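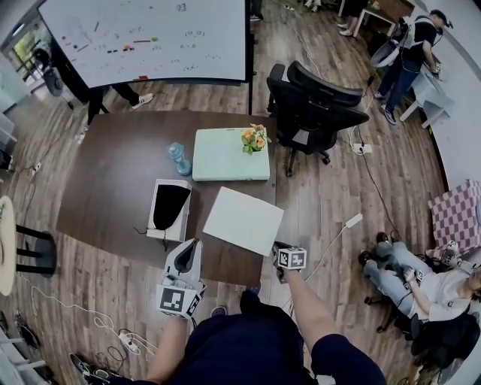
Storage box

Print this page | E-mail this article

A storage box is a lidded or open container for small household things, and a wonderfully adaptable one! A closed box, such as a pale green one, doubles as a stand for a little pot of orange flowers; an open white box will take a black cloth bag, even with part of it hanging over the front.

Comments (2)

Noemi Lombardi: Lovely entry. Mine holds 36 spools of thread.

Dario Rinaldi: More on lids, please!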